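Bedding & Sleep > Mattresses > Questions

Mattress topper slides around every night — what am I missing?

Asked January 3, 2016 | 2,286 views | 11 shares

Hi all! I bought a three inch foam topper from Trivari over the holidays ($139 on sale, so I was pretty pleased with myself) and it will not stay put. I go to sleep with it lined up at the headboard and by morning it has crept down toward the foot and a good bit to the left. The mattress is an old Hagedorn with that slick quilted top.

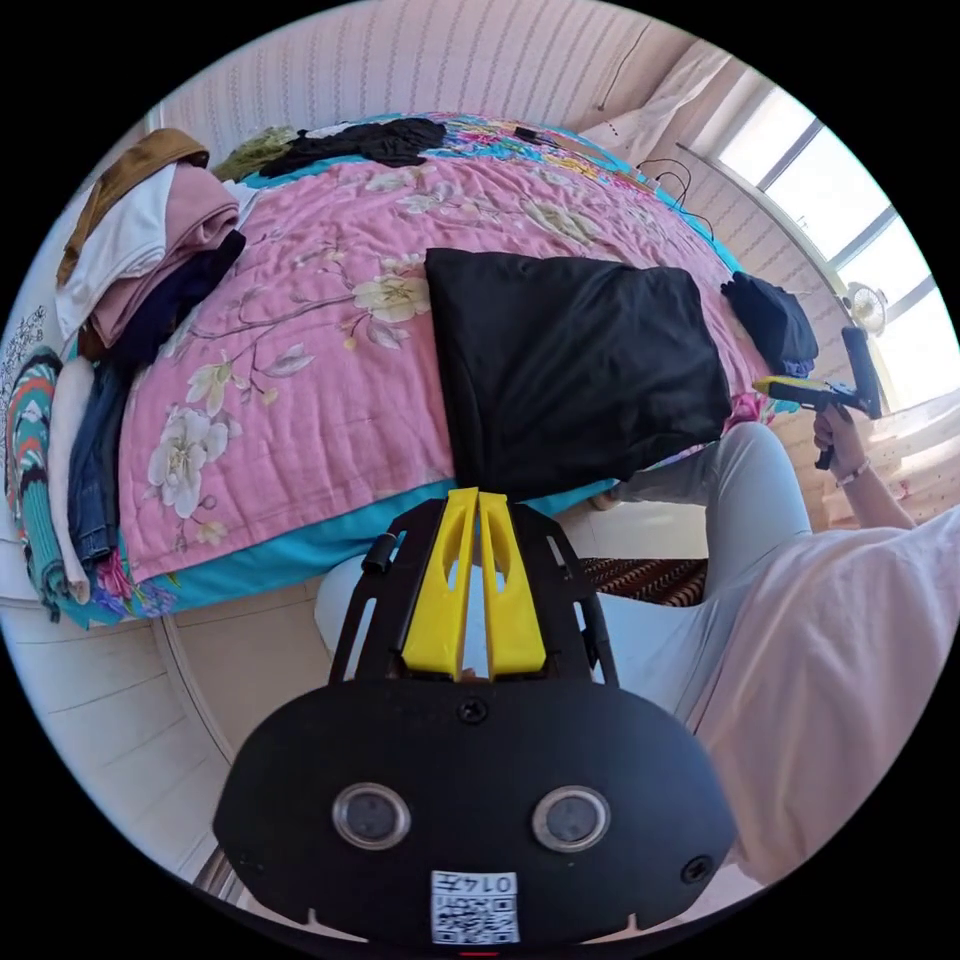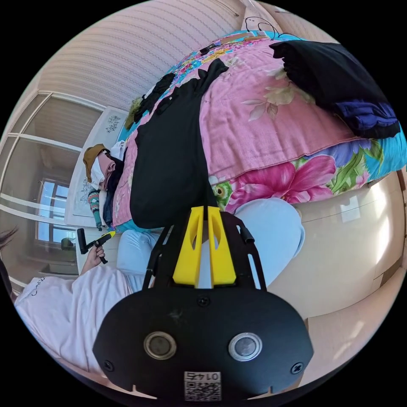 So far I've tried a deeper fitted sheet over both layers, and that got me maybe two decent nights. Then I tried safety pins (please don't yell at me) and tore a little hole in the topper cover. I really don't want to send it back, my hips feel so much better! Is there a pad or a strap or something that works? I'd like to stay under twenty bucks.

3 answers

Rug gripper! The rubbery open-weave kind you cut with scissors. Lay it flat on the mattress, topper over that, then your sheet. I've had the same piece under mine since we moved and I only fix it when I wash everything. Get the thick one — the thin stuff bunches up and you'll feel it under your shoulder. Also let the topper air out a day or two before you make the bed again, mine was stiff at first and kept curling at the corners, and once it relaxed it moved a lot less.
23 people found this helpful

I used the Jillo sheet straps, the ones that crisscross underneath. They do hold but you need a second person to lift the mattress, and the clips pop off if your sheet is thick. Worth a try I guess.

just get a new mattress, Totow has them on clearance in January

Comments (2) | Share

Contact us | Back to top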